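**Progress report, second period: guest feedback and community share, Cundby walking vacations**

We were asked to report on whether the money is doing what the application said it would. My short answer is that I don't know yet, and I would be wary of any version of this report that sounded surer.

### What was done

The new end-of-stay form went live in January at all 4 lodges on the Cundby route. It replaces the old card, which asked guests to rate everything from "good" to "outstanding" and so never brought in a bad mark. The new one has a plain scale, a box for complaints, and a question on whether the guest was told where the community share of the price goes.

By the close of the period 2,121 guests had stayed and 675 had returned a form. That is just under a third. The application promised half. Roltitville does best on returns, and I suspect that is because the form is handed over with the bill and people feel they can't leave without filling it in. Those forms are also the shortest and the kindest, which should tell us something.

### What guests say

Scores for guides are high everywhere. They were high on the old card too, so I would not claim this as a result of the grant. Food is fine at Cundby and Roltitville and patchy at Wakdale, where several guests mention the same cold breakfast after the early walk.

The community question is the one you paid for, and the answers are mixed. Many guests tick "yes, I was told" and then write something that shows they weren't told much: "a school, I think," or "the guide mentioned local projects." One couple had been told the share pays for the footbridge. It doesn't. The footbridge was there before the route was.

I'd put little weight on the "would you pay more?" question. Nearly everyone says they would. Bookings for the higher-priced week, the only real test we have, were poor.

### Spending

Printing and postage came in under budget. Travel between lodges went over, mostly due to the road to Wakdale, and I have moved money from printing to cover it. The guide training line is unspent. We held 3 training days on paper and then put them off when the rains ran long, and I did not want to pay for a room full of people who couldn't get there.

### Where I have doubts

- The lodges collect the forms themselves. I have no proof that poor ones go missing, but Wakdale's complaints dropped sharply in the same weeks its manager's bonus was tied to scores.
- The route brochure still says guests "directly support" villages. The share passes through the operator's general account first. I have asked twice for this wording to come out.
- Return rates fell as the season went on. A reminder email helped for a while, then stopped helping.

### Next period

Sealed return boxes at every lodge, opened only by us. One page for guides that says in everyday words where the share goes, with the footbridge left out. The training days, if the road holds. I am not asking for more money until we can show the first lot changed something.
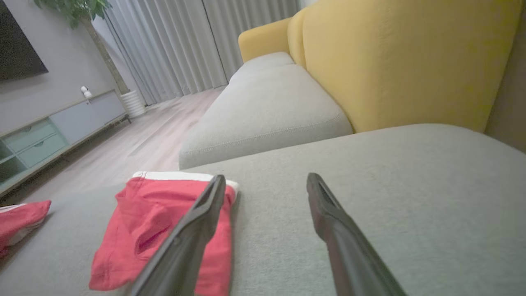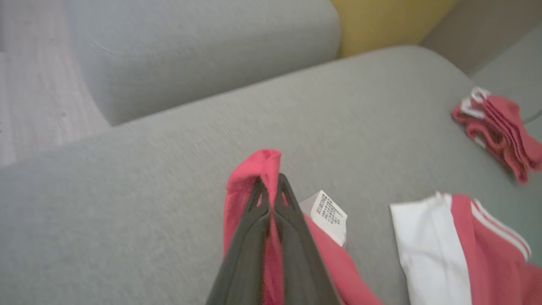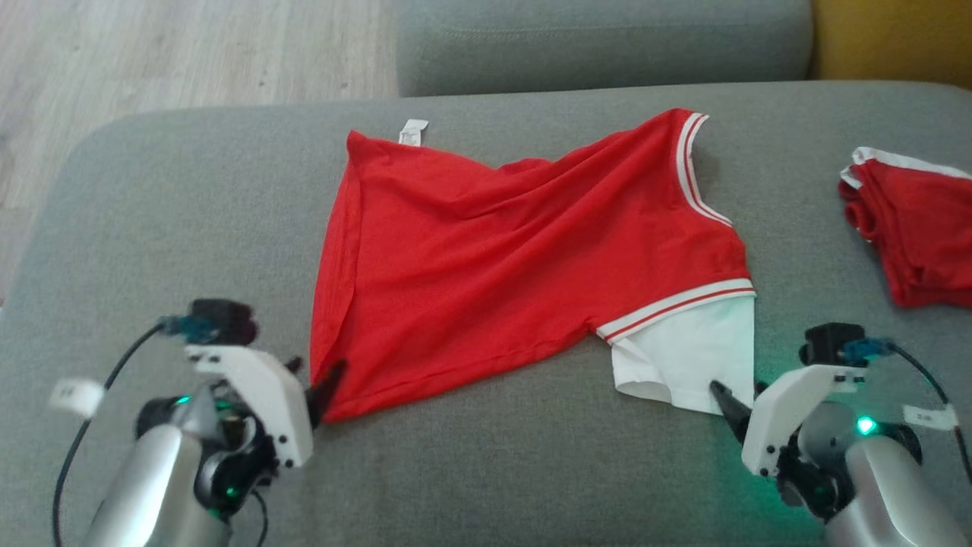
Rind has read the draft and disagrees with the part on Roltitville: the bill and the form have been kept apart there since the second month, returns stayed up anyway, and short answers may only mean that people had a bus to catch. Rind would also like the return rate compared with what the old card managed, and I will add that once the old cards have been counted.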